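Bench arm check – cell 2, Zakow workshop
21st October, done by Malsha Jayasinghe

Reach area clear of tools and cups – OK
Power supply label matches arm – OK
E-stop in reach of operator, tested – OK, but the button is stiff, pls replace
Cable strain relief at base – FAIL. Redo before next shift
Joint wires, full sweep – OK, watch the top loop near the bracket
Speed limit set to 10 percent for setup – OK
Printed parts, cracks at the screw holes – OK, checked with flashlight

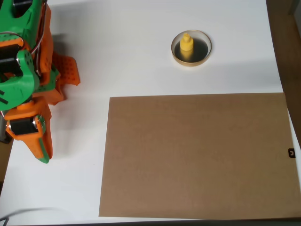

Cell 2, arm over the white table, yellow piece upright in the round dish. Cardboard lying flat.

Cardboard: tape it or take it off. Loose sheets were flagged in September too (note 1440) and the rule hasnt changed. Same goes for cables on the tabletop, route them off the back.

Gripper fingers, pinch gap – OK. Hands out untill servos are off, Mikow people need reminding.
Warm-up, 40 cycles with no load – not done, ran out of time
Log sheet signed – yes, filed as 1443

Open items go to Sepúlveda. No unattended runs till strain relief is closed out.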